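Replacing fluorescent lighting in shared workrooms
Speaker notes, Riltbridge building services day, November 17, 2023
Speaker: Zuzanna Krawczyk

Slide 1. Title
Leave up while people sit down. Thank Ravindra Tyagi for the survey data. Mention that questions are welcome during the talk.

Slide 2. Scope
The talk covers linear fluorescent fittings in rooms where people do close work at tables: assembly, sorting, drafting, repair. Corridors and stores are left out. Emergency lighting gets one slide near the end and needs a talk of its own.
Most of the audience will have a building where the tubes are getting hard to buy. They have three ways to go: fit LED tubes in the old housings, fit a new gear tray in the old housings, or take the housings down. Say now that I will not be recommending one for every building.

Slide 3. What to measure first
Measure before anything is ordered. Light level at table height, on a regular grid, blinds closed, after dark if the caretaking hours allow it. Then again in daylight, with the lights on and off. Record the height of the tables. A reading taken on the floor is no use for a room in which all the work happens at elbow level.
The meter must have a recent calibration certificate. Let the lamps run until output has settled before the first reading. A fluorescent tube in a cold room can take a long time over this, and a survey started too early will flatter the replacement.
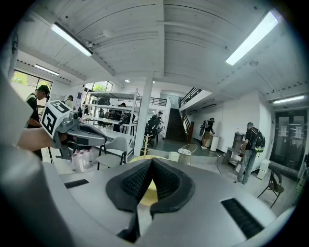 Write down the surface finishes as well. A pale ceiling returns a fair share of the upward light, and a fitting with no upward component throws that away. We have seen rooms pass the calculation at table height and still be reported as gloomy, the ceiling having gone dark when the new fittings went in. Average level alone does not show this. Ask the supplier for the wall and ceiling figures too.

Slide 4. The Mogensen building
First floor, 47 fittings on 6 circuits. Electronic ballasts, mixed tube colours from years of one-off replacements. Kiros Admasu did the circuit tracing. Two of the circuits did not match the drawings, and one switch by the stairs controlled fittings on both sides of a partition.
Point out on the plan where the rows run parallel to the windows. These can be dimmed by row with ordinary daylight sensors. Where rows run at right angles to the windows, each fitting needs its own control or the sensor will be wrong for most of the row.

Slide 5. Option A, LED tubes in existing housings
Cheapest to buy and quickest to fit. Points to make:
Check whether the tube is meant to run on the existing ballast or straight from the mains. If the ballast is bypassed, the fitting has been modified and must be relabelled. Somebody will otherwise put a fluorescent tube back in it.
The light comes out of one side of the tube. Reflectors designed for light in all directions stop doing much.
Old lampholders go brittle. Allow for breakage.
Responsibility for the modified fitting passes to whoever modified it. Get this in writing before the work starts.

Slide 6. Option B, new gear trays
The housing stays on the ceiling and everything inside it is replaced. Sterkis made up trays for us to suit the Mogensen housings. Lead time was 6 weeks. The advantage is that the ceiling is not disturbed, so there is no making good and no repainting. On a boarded ceiling this matters more than people expect, as the patches behind old fittings rarely match the boards next to them.
The drawback is that you keep the old spacing. If the tables have moved since the lights were put up, they will still be in the wrong place.

Slide 7. Option C, new fittings
Only choice if the spacing is wrong. Zakitz quoted for a full relight and the drawings are in the handout. Do not read the prices out.

Slide 8. Glare and shadow
Spend time here. Glare tables assume a seated person looking straight ahead. In a workroom people stand and look down at their hands. The problems are the reflection off the table top and the shadow of their own head and arms.
Glossy tops are bad under bare LED tubes. A diffuser helps. So does moving the table half a spacing sideways, which costs nothing and should be tried first.
For shadow, two rows either side of the table are better than one row directly over it.
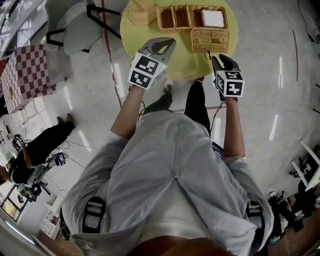
Raed Rizk asked at the January run-through whether a task lamp on each table would not do the same job for less money. He has a point where people stay put. In a shared room the lamp gets pushed aside, the lead crosses the floor, and the next person works without it. My answer is to get the general lighting right and offer lamps for fine work on top.

Slide 9. Flicker
Ask for the figures at full output and at the lowest dimmed level. Drivers that behave well at full output can be poor when dimmed. Relevant wherever there is rotating machinery or a video camera.

Slide 10. Emergency lighting
Converted fittings with battery packs need checking for compatibility with the new gear. Run the full duration test after conversion. A short functional test is not enough.

Slide 11. Disposal
Tubes contain mercury and go out as hazardous waste. Keep the consignment notes. Agree where the boxes will stand before the first tube comes down. We had 96 tubes leaning against a fire door for an afternoon.

Slide 12. Contacts and handout
Survey sheet, sample relabelling text, Zakitz drawings. Thulani Mthembu has the spare copies at the back. If time is short, skip slide 9 and go straight to disposal.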